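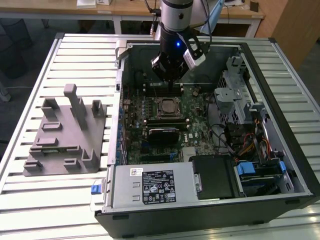 Figure 1. Desktop tower with the side panel off.

Old Computers in the Closet: What Ultalthorpe Households Do With Desktops They No Longer Use

Tyyne Nieminen
Project advisor: Lorraine Rudd

1. Background

My family has moved twice with the same broken desktop. It has not been plugged in since I was in middle school, and each time it was packed and carried to the new place along with everything else. When I mentioned this in class, several people had the same story, so I decided to find out how common it is in our town and why people hold on to these machines.

The town dump accepts computers at the side gate for a small fee. The Marikar depot on the county road takes them for free but is open only in the morning. Rinder, the repair shop downtown, takes some towers for parts. So there are options, and I wanted to know if people used them.

2. Method

I wrote a one-page questionnaire and left 300 copies in mailboxes on the east and north sides of Ultalthorpe in August. A box for returns was kept at the library desk. I got 225 back, more than I expected. Lorraine Rudd thinks the library box helped, and that fewer people would have bothered with a stamp.

The questions covered whether the household had a desktop computer that was no longer in use, how old it was, where it was kept, and what the main reason was for keeping it. At the bottom people could leave a phone number if they were willing to talk. I did 11 interviews, mostly by phone in the evening. One was done at the kitchen table of a retired bookkeeper who wanted me to see where she kept hers, under a bed.

I did not ask about laptops or phones. Several people wrote about them anyway in the margins, and I left those answers out.

3. Results

Of the returned forms, 90 reported at least one unused desktop in the home. The most common storage places were the basement and a bedroom closet. Garages came after that. A few people wrote "shed," and two of those added that they did not expect the machine to work again.

The main reason given was files. People believed there were photos, tax papers or school work on the drive and did not want to lose them or have a stranger read them. Very few had tried to get the files off. In the interviews I asked why, and the usual answer was that the monitor or the keyboard was already gone, so they could not turn the computer on and look.

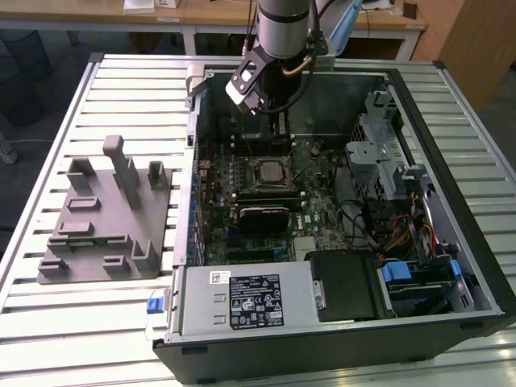
The second reason was money. A desktop costs a lot when it is new, and people remember the price. One man told me what he paid for his before he told me his name. He knew it was worth almost nothing now but said it felt wrong to pay a fee to get rid of it.

The third reason was not knowing where to take it. Most of the people I talked to had heard of the dump gate. Hardly any knew that the Marikar depot was free, and those who did complained about the hours. People who work in the day cannot get there.

Some households planned to give the computer to a relative or to fix it up. I asked how long they had been planning this. The answers were in years.

4. What the repair shop told me

I visited Rinder one afternoon to ask what happens to the towers they accept. Memory and power supplies are tested and resold if they are good. Cases are usually scrapped. The drive is given back to the customer if they ask for it, and it takes a few minutes to remove. The man at the counter said customers are often surprised at this, and that some of them had kept a whole computer for years when all they wanted was the drive.

I think this is the most useful thing I learned. The drive fits in a desk drawer. A household that is worried about its files could keep that part and let go of the rest.
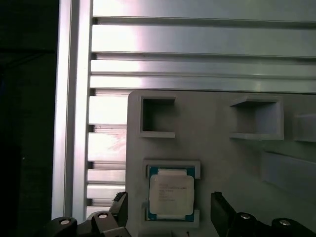
The shop will not take monitors of the old heavy kind. For those, the dump is the only choice in town.

5. Problems with the study

The forms went only to two sides of town. The apartments by the Orkero plant were left out because the mailboxes there are locked, and people in apartments have less storage space, so their answers might be different. People who have an old computer may also have been more likely to fill out the form than people who do not.

My question about age was badly worded. Some people gave the age of the computer and others gave how long it had been unused. I could not separate these and did not use the answers.

6. Suggestions

The town newsletter could print the Marikar hours and the fact that it is free. An evening opening once a month would help people who work. Rinder said they would be willing to put a sign in the window about removing drives, and I have given them a draft.

Our own desktop is still in the hall closet. My mother has agreed to have the drive taken out.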